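Gallery: the Drirville grip fault

Cedholm says its hand-held grippers are ready for table service work. I spent two days in June at the Drirville workshop and came away less sure. The complaint is a simple one: the jaws let go of crockery without being told to, and the log shows nothing wrong when they do.
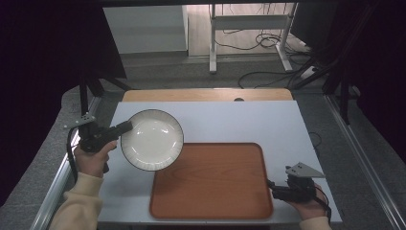
Donnelly, who supply the plates, blamed the glaze, and Cedholm blamed the operators. I don't buy either. The fault log lists 33 drops, and 8 of those were with plastic cups that have no glaze at all. A plate held by one edge, tilted over a tray like this with the second gripper not touching it, has only two slim jaws keeping it up. I'd want a better answer than "hold it tighter".

The official fix is a software update. I have my doubts about that too, looking at pads as frayed as these, with strips hanging off the lower ends. The checklist doesn't mention pads anywhere.
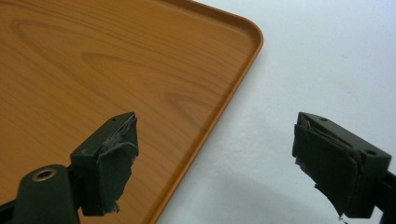 Hye-jin Do wrote in to say that Hirino had the same trouble with its own grippers and kept getting updates for it, and that she would like to see the drop figures from before the last one. So would I. Cedholm hasn't sent them.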